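Entry Storage: Slipper Racks in the Guest Units

The spring changeover in April moved all guest slippers out of the closed bins and onto open four-shelf racks. The bins held more, but they trapped moisture and pairs got separated at the bottom. This item covers the placement rules now in use and one correction to the sheet that Tala Awwad sent out with the racks.

Each rack goes against a wall, clear of the door swing, with a seat next to it. Guests change shoes sitting down, and a rack across the room from the chair does not get used. Leave enough space at the side upright to pull the chair out for sweeping. Tighten the bolts on the crosspieces after the first two weeks, then once per season. A rack that rocks when a slipper is set down needs its feet adjusted before anything else.

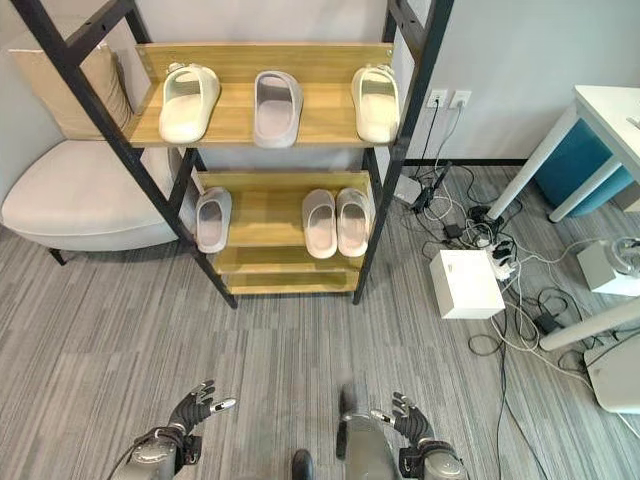

Load from the top down. The top two shelves are for slippers in current use and the lower two stay open for guests' own shoes. Toes face the front edge. Pairs are set side by side with the heels back far enough that the slipper stays put when the shelf is bumped. Large sizes may project slightly at the toe.

Singles stay on the rack until the weekly check. If the mate has not been found by then, the single goes in the linen closet with the unit number on a tag. Rochelle Pomare keeps the list, which had 14 open entries at the last check. Most were light colors, and cream and gray are easy to mismatch under hall lighting. Compare insoles before pairing.

Correction to the sheet: it gave the cleaning interval for shelves as 23 days. The correct interval is 14. Use a damp cloth and dry the wood at once, working along the grain. Do not spray cleaner directly on the shelf, as it collects at the joint with the back panel.

Replacement slippers are ordered from Zoubi in the same sizes as before. Send requests with the unit number and the size printed on the sole.

Recent items
Linen closet labels: new format
Chair cushions: washing and rotation
Floor care in striped-floor units
Vikell hooks: load limits

Last updated: 2020-09-21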